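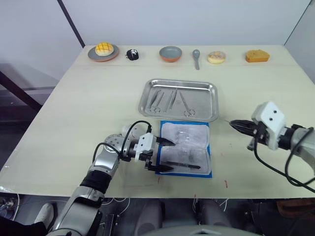
Residents' Forum > Shared Facilities > Revised kitchen rules, Sernstead building

Naveed Jatoi
Facilities Office
Posts: 221

Members are advised that the revised rules for the shared kitchens at Sernstead take effect on the first of November. The full text has been placed in each mailbox. The principal changes are as follows.

Food left on a shared table after 10 p.m. will be moved to the holding shelf and discarded at noon the next day. Personal dishes and utensils must carry the unit number on the underside. The deposit for a kitchen key rises from 18 to 36 dollars, refundable on departure.

Comments may be posted in this thread until the rules take effect. Requests concerning a single unit should be sent to the office directly.

greter_4th_floor
Member

I wish to record an objection to the noon deadline. Several residents on this floor work nights at the Boersma warehouse and do not return until one in the afternoon. Under the present wording, a meal set out before a shift would be thrown away before its owner came home. A period of 24 hours would be fair to all.

M. Skodthorpe
Member

I do not support 24 hours. The fourth floor kitchen was closed twice last year for pest treatment, and on both occasions the notice cited uncovered food. Residents who work nights have refrigerators in their units and can use them.

greter_4th_floor
Member

The notices cited the trash room as well. I have kept both of them. I would also point out that the refrigerators supplied to the smaller units do not hold a full-size dinner plate.

unit36
Member

Could the office clarify whether the labeling rule applies to dishes which are carried in and carried out at the same meal? As written it seems to cover everything. I have a set from my mother that I would prefer not to write on.

Naveed Jatoi
Facilities Office

In reply to unit36: the rule applies only to items stored in the kitchen cabinets. Items that remain in the resident's possession do not need a label. A removable sticker is acceptable in all cases. The wording will be corrected.

In reply to the fourth floor: the office is prepared to consider a later time for covered and dated food. Uncovered food will remain subject to the noon deadline.

M. Skodthorpe
Member

Covered and dated is reasonable, provided that it is enforced. The current rules already require residents to wipe down the stove, and I see no evidence that this is checked.

lindenhall
Member

My concern is the deposit. It has doubled with one month's notice, and there are households here with three keys. Will those of us who paid the earlier amount be billed for the difference?

Naveed Jatoi
Facilities Office

Existing key holders will not be billed. The new amount applies to keys issued on or after the first of November, including replacements for lost keys.

lindenhall
Member

Thank you. Please put that in the printed version also - the mailbox copy does not mention it.

greter_4th_floor
Member

I would accept 6 p.m. for covered food. I maintain my objection to the rest.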